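Primley Youth Baseball, progress report, November

Hi everybody at the Heno Fund,

Me again, with the fall update. I know the form asks for "outputs against targets" and I'll get to those, but first the big thing: we finished the season! All the way through, on a real infield, with bases that stay put when somebody slides into them. If you saw the old field you know why I'm excited.

So, players. We signed up 60 kids for fall ball, and 55 of them were still playing in the last week. Of the five who dropped out, two moved away, one broke a wrist on a trampoline (not ours, thank goodness) and the other two went over to soccer. I've asked them both to come back in spring and one says maybe.

Money next. We've spent $3,247 of the grant so far, nearly all of it on the infield dirt, the bases, a pitching screen and catcher's gear in the two smaller sizes. I had the dirt down as the cheap part when I wrote the application, and that was my mistake, I'd priced the dirt and forgotten the truck. The screen came in under budget so it mostly evened out, and the receipts are in the folder I sent over with this.

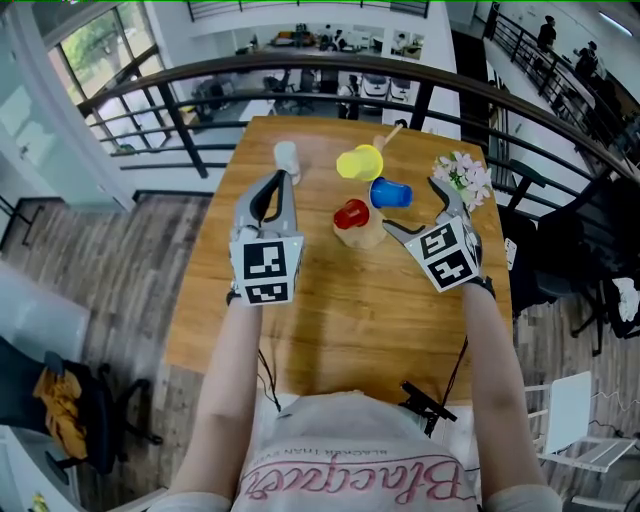 The one purchase I haven't made yet is the batting cage net. The Prutero net we picked in the spring went up in price over the summer, and the shop wants to charge extra for the longer poles, which we need if the cage is going behind third base. I'd like to wait for their winter sale and put it up before tryouts. If you'd rather have that money spent by the end of the year, tell me and I'll order it now. I'm fine either way, I just hate paying full price.

On the field, well, we started out rough. The older group lost its first three games, and the first one got stopped early on the run rule, which was a long ride home. Then the bats woke up (I moved our leadoff hitter down to fourth and she went wild) and we won most of the games after that. The best one was against Yatsenko Park, tied going into the last inning, and we walked it off on a bunt that I did not call. I've decided to be proud of it anyway.

The younger group doesn't keep standings, so all I can report there is that they mostly run to first base now. In September some of them were going to third!

Pitching is still where we're thin. We have 14 kids who say they want to pitch and four I'd trust to get through an inning, and with the pitch limits that isn't enough for two games on one weekend. My plan for January is an indoor throwing class in the school gym, early evening, with flat-ground work and short sessions so we don't wear out anybody's arm. The gym is free up to 7:30, so it won't cost the grant anything except a bucket of the softer balls.

Still on my list: the left field fence has a gap at the bottom that eats ground balls, the scoreboard has lost its bottom row again, and I owe you the equipment inventory. You'll have that one before the holidays.

Thanks again, and come see a game in the spring. Bring a chair, the bleachers are cold.

Coach, Primley Youth Baseball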